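Relatório de andamento — Projeto Julby, restituição de terras e reparação às famílias removidas

27 de dezembro de 2019

No período foram localizados os registros de 42 lotes da antiga vila de Tovar, desapropriada pelo município para a abertura de um parque que ficou no papel. A equipe conferiu as escrituras no cartório e entrevistou 19 descendentes dos moradores. O livro de sesmarias mais antigo, de 1710, está em mau estado e foi consultado só em cópia.

O projeto de lei que autoriza a devolução dos lotes passou pela primeira votação na câmara. Falta a segunda, prevista para fevereiro.
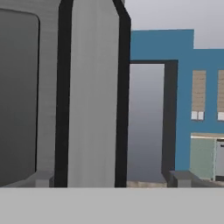 Halyna Koval observou que a autorização da câmara não resolve os lotes já registrados em nome de terceiros, e pediu que o parecer jurídico trate deles em separado. O pedido foi aceito.

Pendências

— Três famílias ainda não apresentaram certidões de óbito e de casamento. Iraís Ocampo acompanha os pedidos de segunda via.

— A Gikex entregou o levantamento topográfico com divergência de limites na quadra junto ao córrego. A correção foi solicitada sem custo adicional. 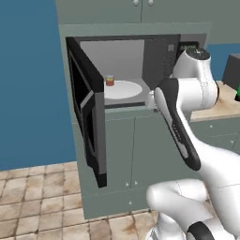 Uso dos recursos

A verba de cartório foi gasta por inteiro. A de viagens tem saldo, e pedimos autorização para transferi-lo às custas de registro.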